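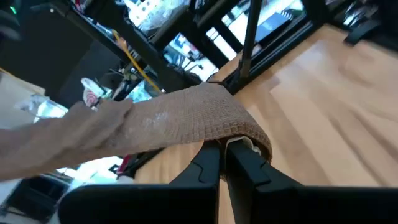
Hand on the towel, close to the gripper fingers.

4. Good practice at the Vureck bench

Good habits make this bench a joy to use, and they're quick to learn!

4.1 Put the arms in Hold before you reach in.
4.2 Touch the cloth by its free end. Keep fingers out of the gap between the gripper fingers.
4.3 Wait four seconds after your hand is clear, then press Resume.

CAUTION: Hold does not cut power. Use the stop button before touching a joint.

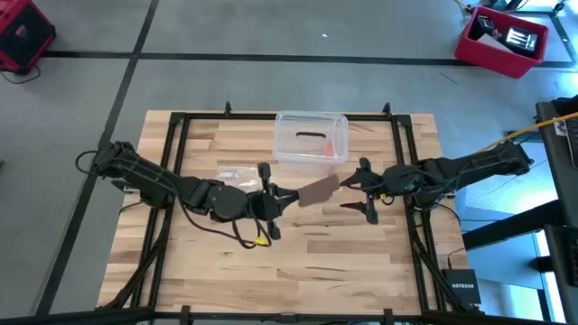 Tosska Kourkoulas
Bench Safety Editor, Flarneveck

4.4 When two grippers work face to face, let one grip and keep the other open until the sheet is steady. It's a lovely move to watch once you have it right.
4.5 Check that cables can follow the arms through their full reach.

NOTE: Log every Hold on form 377. The log really helps the next crew!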